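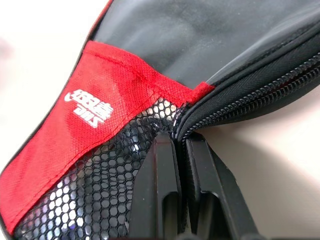
durée : 11 min, pas plus, Agnes Sandberg passe juste après et elle a besoin du projecteur

**Démarrage**

- bonsoir, merci Haugland pour la salle
- ce soir : housses et rangement. Pas les revêtements, pas les colles (séance d'octobre, renvoyer les questions là-bas)
- demander : qui a une housse ? qui l'a ouverte en grand et secouée depuis la rentrée ? attendre les mains. Ne pas commenter
- le chiffre : presque 715 euros de revêtements remplacés au club la saison passée. Laisser 2 secondes. Enchaîner

**1. Ce qui abîme une raquette au repos**

- la poussière d'abord. Le caoutchouc la retient, on la voit à peine et la balle glisse
- la chaleur, coffre de voiture, rebord de fenêtre, radiateur du vestiaire (rires l'an dernier, tout le monde avait reconnu le radiateur)
- la sueur sur le manche. Raquette rangée humide = bois qui gonfle un peu, odeur, et le grip qui colle
- les chocs de chant. Sac jeté sous le banc avec les chaussures par dessus
- anecdote Stenine, version COURTE : raquette oubliée tout l'été dans la voiture, mousse décollée sur un bord. Faire passer la raquette dans la salle, la récuperer avant la pause

**2. La housse**

Ce que je regarde, dans l'ordre :

- fermeture : la faire glisser d'un bout à l'autre, lentement. Si elle accroche dans l'angle elle lâchera dans l'angle
- le bord : un biais qui baille, c'est le début de la fin. Deux points de couture à la main et on gagne une saison
- l'extérieur : surface lisse → chiffon à peine humide, ça part. Tissu → brosse souple à sec, puis eau savonneuse si vraiment sale. Pas de machine !!
- poche en filet : pratique, on voit ce qu'il y a dedans, mais ça s'accroche partout (clés, velcro des chaussures). Rien de pointu dedans
- parler de forme : housse qui suit la raquette ou housse rectangulaire. La première prend moins de place, la seconde en accepte deux. Préférence perso pour la première, le dire vite, pas lancer le débat

> si on me demande une marque : je n'en conseille pas. Essayer avec SA raquette, fermer, secouer doucement. Si ça ballotte, non

**3. Sur la table, à la fin du jeu**
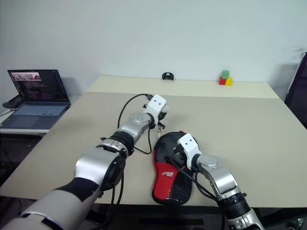

*Noir et rouge, à plat sur le plateau clair. Petit logo blanc côté rouge.*

- toujours à plat, jamais debout contre le mur
- plateau essuyé avant, sinon on pose sur ce qu'on vient d'enlever
- pas au ras du bord. Vu trop de chutes, c'est toujours le chant qui prend
- la séquence, la faire en vrai devant eux :
 1. éponge à peine humide, de haut en bas, les deux faces
 2. sécher à l'air, compter une chanson environ (marche bien avec les jeunes)
 3. film de protection, chasser les bulles avec le plat de la main
 4. housse, fermer jusqu'au bout. JUSQU'AU BOUT
- ne pas oublier l'éponge dans mon sac cette fois

Transition : « bon, et quand on en a une douzaine à ranger ? »

**4. Le rangement du club**

- 12 housses de prêt, achetées avec Ivovia. Étiquette sur la tirette, pas sur le tissu (la colle laisse une trace, testé)
- étagère du haut dans le placard, à plat, pas plus de deux l'une sur l'autre
- fiche de prêt : prénom, numéro, date de retour. Une ligne, au stylo
- les balles à part. Une balle écrasée dans une housse marque la mousse
- Purkumetti nous prête une caisse à couvercle pour les déplacements, elle doit revenir vide ET propre, insister un peu

*(si en retard : sauter la fiche de prêt, elle est affichée de toute façon)*

**Questions probables**

- liquide vaisselle ? → non, ou une goutte très diluée, bien rincer l'éponge
- sachet anti-humidité dans la housse ? → oui, le changer quand on y pense, à Noël par exemple
- fermeture qui grippe ? → mine de crayon sur les dents, essuyer après sinon tout devient gris
- laver le filet ? → à la main, laisser secher ouvert

Redire pour octobre : apporter sa raquette, et une vieille dont on n'a plus besoin pour s'entrainer au collage. Passer le micro à Agnes.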